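The burger table, finally

Ok so quick one, I've got to be out the door by 4 and I promised Banafsheh Jafarzadeh I'd write this up before I forget all of it. She's the one who keeps asking how you lay out a pretend burger bar so that kids don't end up in a heap with both hands in the lettuce. Fair question. I've been messing with it since March.

Background, for anyone new. Play food. A burger set, pretend patties, buns, cheese, tomato, lettuce. First version was everything in a bin. Terrible. You dig for the cheese, you find a bun, somebody else has the other bun. Second version was everything in a pile on the tray. Prettier, same problem. And the stacks slide. One bump of the table and your lunch is on the floor in Tolirville (that was the library afternoon, still hearing about it).

So, version three. Stand everything up on edge, like records in a shop. 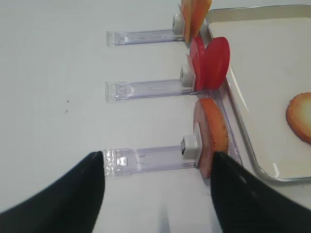
Tomato was my test case, it's the slippery one. Flat on the table a thin slice is a pain to pick up, you scrape at it with a fingernail and it scoots. On edge you just pinch it. The two red ones lean on a little white block at the end of a clear bar and there's plenty of slice to grab. Cheese gets the same treatment one row up. I went clear for the holders on purpose, I'd tried colored ones from Mendes and the whole table looked like a parking garage. Clear sort of goes away and you see the food.

Money, for those who asked: I spent 69 dollars all in, and yes that's silly for a pretend lunch. I'd set myself a limit of 75 so I'm calling it a win. The tray was most of it. The person at the Madcombe flea market wanted more for a worse one with a dent.

What goes where took longer than building it. I had a whole theory about order, bottom bun nearest you, then up the burger as you go along. Didn't work. People don't read a table that way, they look for the thing they want next. So now it's by row, one kind of thing to a row, two of each, and you reach accross the tray as needed.

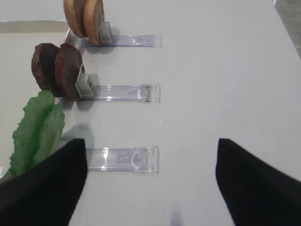

Patties were the big fight. I wanted them right up front as the main event, my sister wanted them hidden behind the buns so you'd have to "cook" first. I won. They go in the middle, one behind the other, dark brown so you spot them from anywhere, with the tan bun halves standing in the row above. Lettuce is the exception to all my standing-up rules. It's ruffly and it just lies down next to the patties, and I've quit arguing with it. If you've got a leaf that will stay on edge please tell me where you bought it.

Build order is still up for debate in this house. I'm a lettuce on the bottom person. Keeps the bun from going soggy in real life, and habits carry over I guess. Banafsheh puts hers on top, under the lid, "like a normal person." We've agreed to let whoever's at the table decide. No recipe card. I had one made up and took it away again, kids spent more time checking the card than building anything.
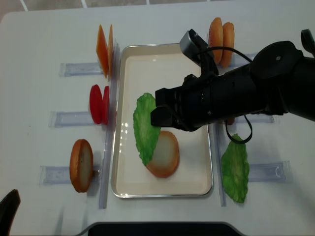

Same reason I don't glue anything down, by the way. You want to be able to swap the rows when someone left-handed sits down, or when a second tray turns up. Wipe the clear strips with a soft cloth and nothing gritty, they scratch if you look at them wrong. I did one with a paper towel and you can see it from the couch.

Other stuff I'd do over:

Deeper rim on the tray. Shallow looks nice but things get nudged over the side.

Longer rails. Mine do nearly the full length, and I still want that last bit.

A bag per kind for putting away. I use one big bag and then sort for ages, every single time. I know.

And start with the tray clear, then one leaf. People see the one thing in there and get what the tray is for. Works way better than me explaining it. I learned that at the Grevon rec room, where I gave a little speech and lost every kid in it before I got to the cheese.

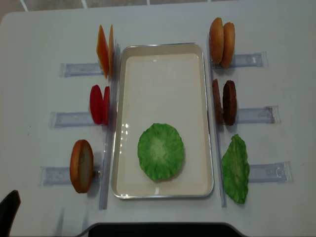

One leaf in, cheese and tomato waiting on the left.

Next up is a sandwich version, same holders, flatter bread. I've got the bread. I don't have anything that looks like ham. If that goes ok I'll do measurements for the holders too, a few of you wanted them and I keep writing them on envelopes and then loosing the envelopes.

Right, 4 o'clock. Shoes.

130 shares
2 comments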